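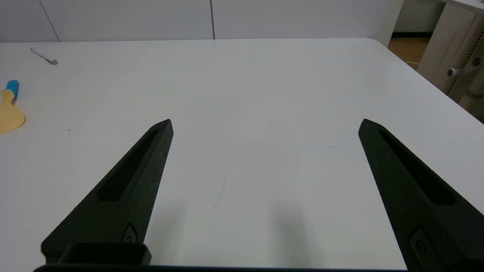
Household Surfaces and Storage, Course 586
Destley Evening College
Handout for Unit 2: Clearing and resetting a mixed table
Prepared by Lesia Boiko

Reading for this unit: Course reader, chapter on open surfaces. Bring the blank zone sheet from Unit 1.

1. Scope

A mixed table is a flat surface that holds objects from more than one category of use. Kitchen tools, writing tools, toys, packaged food and small boxes are the usual categories. Unit 1 dealt with single-use surfaces (a desk, a changing table, a laundry counter). The method given there assumes that every object has the same destination, and it fails on a mixed table.

Clearing means that each object is moved to its assigned place. Resetting means that the surface is cleaned and the objects that belong on it are put back in position. The two operations are kept separate in this course and are graded separately.

2. Terms

Resident: an object that belongs on the surface.
Visitor: an object that belongs elsewhere and has a known place.
Stray: an object with no assigned place.
Carrier: a plate, tray or shallow dish used to hold small objects together.
Residue: hair, dust, crumbs, pen marks and scuffs. Residue is not an object and is not listed on the zone sheet.
Side shelf: any shelf within arm's reach of the surface, used as a holding area during clearing.

Students often enter a pen as a resident of every table in the house. A pen is a resident only where writing is done regularly. On a dining or play table it is a visitor.

3. Surface inspection

Inspect the surface before moving anything. On a white top, a single hair or a short streak is easy to see from directly above under even light and hard to see from a chair. On wood grain the reverse often applies, and a low angle toward a window gives a better result.

Specks are tested with a dry fingertip. If the speck moves, it is loose residue and will come off with a dry cloth. If it does not move, try a damp cloth. A mark that survives both is recorded as a surface defect and left alone until the end of the session. Do not scrape.

Streaks left by pens are handled according to the ink. Water-based ink usually responds to a damp cloth with a drop of dish soap. For other inks, check the maker's care sheet for the tabletop first. Solvents are outside the scope of this unit.

Note the corners. A rounded corner sheds small objects more readily than a square one with a lip, and a pen laid near it should be the first thing picked up.

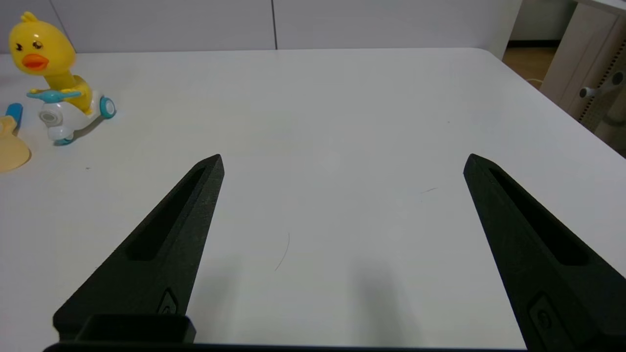
4. Order of removal

The order is fixed and applies to any table of normal household size.

a. Anything that rolls. Pens, round fruit, balls, wheeled toys.
b. Anything that stands on a small base. Figures, narrow boxes set on end, bottles.
c. Food, packaged or not.
d. Utensils.
e. Flat and stable items.
f. Carriers, with whatever is on them.

Wheeled toys cause the most disagreement in class. A toy made up of a rider and a vehicle, such as a duck on a scooter, is treated as a rolling object whether or not its wheels turn. Pick it up by the vehicle if the rider comes off. If the two parts separate, they are stored together, in one bin or on one carrier. A rider without its vehicle becomes a stray within a week or so in most homes.

Food comes before utensils for a practical reason: packets leak. A clear packet can be checked for tears without opening. An opaque one has to be turned over and the seam looked at. Crumbs found under a packet are entered as residue in the notes line of the sheet.

Wooden spoons with painted handles are sorted by the bowl. If the bowl touches food, the spoon goes to the kitchen. If the spoon is used only in play, it goes with the toys and should not return to a kitchen drawer. Mixed storage of play and kitchen spoons is the most frequent fault found in the Harkton exercise (see section 7).

5. Use of carriers

A carrier is used when two or more small objects share a destination. It should have a raised rim and a plain color that contrasts with its contents. A beige or gray plate is suitable for bright toys. White objects are hard to see on a white plate, and a small white figure can be carried to the sink with it.

Load a carrier from the center. Tall objects are laid on their sides before the carrier is moved. An object lying against the rim is moved inward before lifting. Both hands are used for any plate, full or not.

The carrier is emptied at the destination and returned. It may not be left there loaded. A loaded plate on a shelf is a second mixed surface, smaller than the first, and the work has only been relocated.

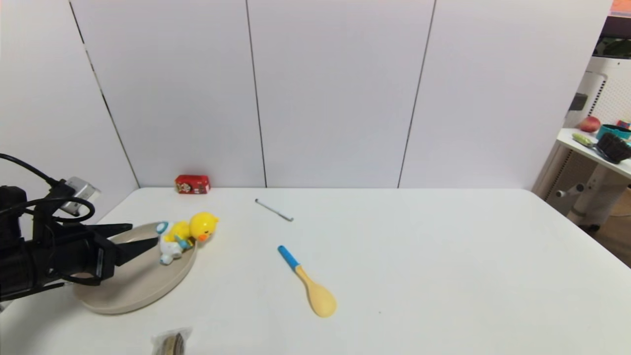

Antonina Demchenko objected to this rule when the unit was last taught. In her view a plate holding a child's toys is already a form of storage, and emptying it every evening only to fill it again in the morning wastes time. She proposed that a carrier be allowed to stay loaded if its contents are all of one category and it has its own marked position on the sheet.

The objection has been accepted in part. A carrier with a marked position and a single category of contents may now be entered as a resident. It is then a container, and the rule on emptying does not apply. A carrier holding toys together with a spoon, a pen or food remains a carrier and is emptied.

6. Holding area

The side shelf takes visitors while the surface is being wiped. Keep it low enough that the objects on it can be seen from above. A shelf behind or beside the table is acceptable. The floor is not.

Objects already on the shelf are pushed to one end before visitors are added. Fruit stays on the side nearest the room so that it gets eaten. Brushes and handled utensils are placed with the handles outward, clear of the walkway. A pegboard panel near the shelf may be used for anything with a hole or loop in the handle.

Do not let the holding period run past the session. An object still on the shelf at the end is reclassified as a stray, and the student must assign it a place in writing.

7. The Harkton exercise

Each pair receives a table, a side shelf, a plate and a set of 11 objects. The table used in class is the Zandel folding model, 800 mm deep. One student clears and one records. The recorder does not speak during removal.

Procedure:
Draw the outline of the table on the zone sheet and mark the wall side.
Enter each object at its position, with category and status (resident, visitor, stray).
Inspect the surface and note residue and defects.
Remove objects in the order given in section 4.
Wipe from the wall side toward the front edge in overlapping strokes.
Dry with a second cloth.
Return residents to their marked positions.
Exchange roles and repeat with the second set.

Penalties are applied for objects set on the floor, for carriers left loaded and for wiping around an object. Speed is not graded.

8. Toys with molded detail

Glossy plastic toys are cleaned during the reset, before they go back in the bin. Dust collects where parts meet: under a crest or tuft, along a collar, at the joint between a beak and a head. Use a soft dry brush first. A damp cloth used first turns the dust to paste and pushes it into the joint.

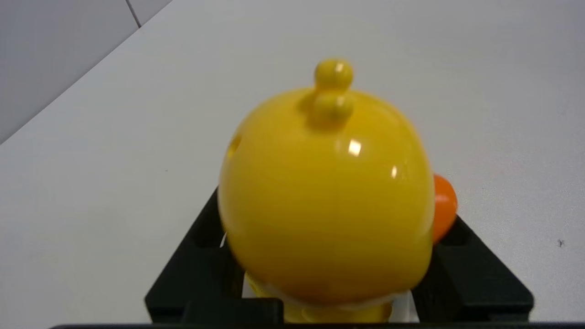

Check for holes before any toy is put in water. A small round recess may be closed at the bottom or may open into a hollow body, and the two cannot always be told apart by eye. Press the end of a cotton swab lightly against it. If the depth is uncertain, treat the toy as hollow and keep it out of the basin. Hollow toys that have taken in water are drained with the hole downward and left in moving air until no water comes out when shaken.

Bright reflections on a curved surface hide smears. Turn the toy under the lamp and look at the area just beside the reflection. Fingerprints show there first.

9. To hand in

One completed zone sheet per student, in pencil, with both sets entered. Attach the list of strays and assigned places. Koval storage labels are available at the front desk for students who want to mark positions at home, but they are not required. Sheets without a marked wall side will be returned ungraded.

Unit 3 covers drawers. Read the section on dividers and bring a tape measure.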